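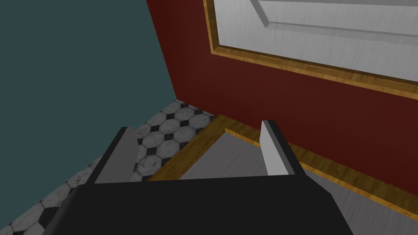

Gripper view in the Pollia house simulator, fingers open, with a white door panel ahead.

Review: Pollia house simulator, classroom licence
Posted 04/12/2021

Our school robotics club has run Pollia since the start of October, when we lost our regular workshop to renovations and had to find something the students could do on ordinary computers. I coach the senior group of nine. Most of them had built wheeled robots before and none had programmed an arm.

Pollia gives you a two-armed robot inside a furnished house and a set of household jobs to program. We bought it for the Bronlow Challenge, a student competition where the tasks are mostly doors and cupboards. The classroom licence cost us $800 for the year, which took most of our budget.

Setup

Installation was slow but not difficult. It ran well on the newer desktops. On our old laptops it stuttered whenever more than one camera view was open, so those students worked with a single view and took turns on the better machines for test runs. The manual is 68 pages and reads as though it was written for people who already know the program. We printed the chapter on arm control and left the rest.

Working with doors

Doors are where the students spent nearly all of their time. The gripper cameras are the best feature in the package. You get the fingers and whatever is past them, and students soon learn to judge distance from the finger pads. The views can come in at very odd angles, which confused everyone for the first two sessions. One pair spent a whole afternoon correcting a tilt that was only in the camera and had nothing to do with the arm.

The doors are painted in strong colours with wood trim, and the panels have enough detail that you can tell which way the door is turned. Big plain surfaces are harder. Get too close to a wall and there is nothing in view to line up with, so our students wrote a short routine that backs the arm off and tries again.
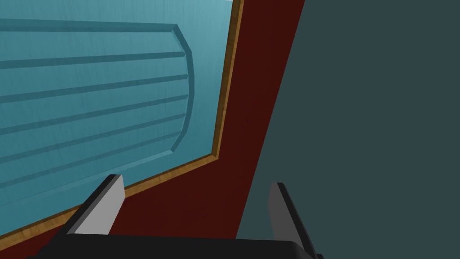

Coordinating two arms

We had used Tefera before this, which only has one arm and a bench. Moving to two arms was a large step. The students' first programs treated each arm as a separate robot and the elbows hit the body constantly. Pollia stops the run on a hard collision and tells you which joint was involved - useful, though the message disappears too quickly and there is no log to scroll back through.

Door handles are small and the approach has to be fairly exact. The group settled on parking one arm with its gripper pointing up, out of the way, while the other reaches for the handle. It's not elegant but it let them work on one problem at a time.
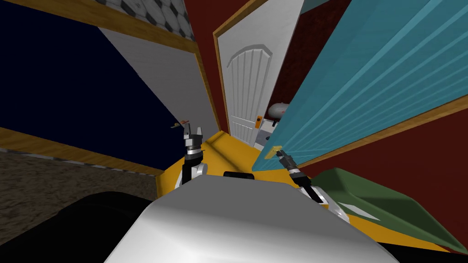 Saving and replaying runs works properly, and I would not want to coach without it. You can stop a replay at any moment, switch to another camera and talk through what the program was doing. A student who has been stuck for an hour will often spot the fault once they see it from behind the robot.

What I didn't like

The program editor has no undo past the last save. Sharing files between students means exporting and importing by hand. Support took nine days to answer a licence question, and the answer was a link to the page I had already read.

Contact with objects is also a bit forgiving. A sloppy grasp sometimes holds in Pollia when I doubt it would on real hardware, and I've told the students so. We have a Flenier desktop arm in storage and plan to compare the two once the workshop reopens.

Would I buy it again

Yes, for a senior group with a coach who can sit down with it for a weekend first. For juniors I would stay with Tefera, as it is cheaper and they will get something moving on the first day. If you do order Pollia, ask for the trial key and test it on the worst computer in the room before you pay.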